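Been listening to the new Clirenlow record since the promo landed and I have more to say than fits in the 400-word review I turned in. So, a thread.

For anyone who doesn't know them: four-piece, heavy rock with a lot of 70s organ in it, started out as a covers act playing under a different name. Two EPs, one live tape, and now a first full album called Dramis. Out in July on Hesisell.

The lineup matters here. Bjartur Grímsdóttir sings and plays rhythm guitar. Bergþóra Bergmann plays organ and writes most of the lyrics. The old drummer left after the second EP and the new one hits a lot harder, which changes how the older material sounds live.

Dramis runs 46 minutes over nine songs. That's longer than both EPs put together. I was worried about that going in, as the second EP already had one song too many on it.

Opener is "Salt Road." Starts with the organ alone for almost a minute, then the whole band comes in on the same chord. They've been opening shows with it since last fall. The studio version is a little slower and I like it better this way.

Track two, "Bergmann," is named after Bergþóra's grandfather and not after her, which she has had to explain at every show I've been to. It's the single. Big chorus, short guitar solo, done in under four minutes. If radio still played this kind of thing it would be on the radio.

Track three is the first one that didn't work for me. "Low Bridge" has a good riff but it's the same riff for five minutes, and the vocal is buried. I've tried it on headphones and in the car. Same problem both places.

Then "2063," which is a science fiction song and I usually skip those. This one is good. It's told by somebody closing up a radio station for the last time, and the band drops down to bass and voice for the last verse. Grímsdóttir sings it low, almost talking. Best vocal on the record.

I played the whole album through twice over the holiday cookout, once while setting up and once after people had eaten. "2063" was the one where my brother-in-law asked who it was. He mostly listens to country.

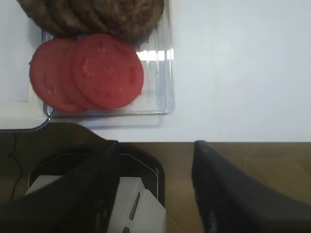
Patties and tomato slices.

Side two is heavier. "Furnace Day" and "Kicked Gate" run straight into each other with no gap, so if you're on a streaming service that puts a pause between tracks, turn that off first.

"Kicked Gate" is where the new drummer earns the job. There's a fill coming out of the second chorus that I've rewound a lot. The old version of this song, from the live tape, sounds like a demo now.

Track seven is an instrumental, two minutes, organ and acoustic guitar. Fine. It's there to give you a rest before the long one and it does that.

The long one is "Harbor Lights Out," nine minutes. I've read a couple of early takes calling it the centerpiece. I'd cut two minutes from the middle. The first half builds well and the ending is huge, but there's a jam section that sounds like it was more fun to play than it is to hear.

Closer is "Mother's Coat." Slow, plain, no solo. Bergmann takes the lead vocal for the first time on any of their records. Her voice is thinner than Grímsdóttir's and it suits the song. I'd like to hear her sing more on the next one.

Production: much better than the EPs. You can hear the bass. The guitars are panned wide and the organ sits in the middle where a second guitar would normally go. My only complaint is the cymbals, which get harsh when you turn it up.

On the vinyl: first pressing is 3721 copies, numbered by hand on the back. I asked the label why that number and was told it's what the plant could fit in before the summer. Mine is a promo so it has no number.

The sleeve has the lyrics printed inside, small type, gray on black. I needed a lamp to read them. They're worth reading though, "2063" especially.

Tour starts right after release — 26 dates, mostly small rooms, a lot of them in towns that don't get many bands like this. They're playing the full album in order every night, then three or four songs from the EPs.

I'm going to two of the shows and will post set lists if they change anything. They told me they won't, but they told me that last time too.

If you only have time for three songs, go with "Bergmann," "2063" and "Kicked Gate." If you like those, get the record. If you don't, the rest won't change your mind.

Where it lands for me: better than the first EP, a lot better than the second. Seven good songs, one I skip, one that needs an edit. For a first album from a band this size I'll take it.

Correction to the post about the old drummer: he left before the second EP came out but he does play on it. Thanks to the two people who wrote in.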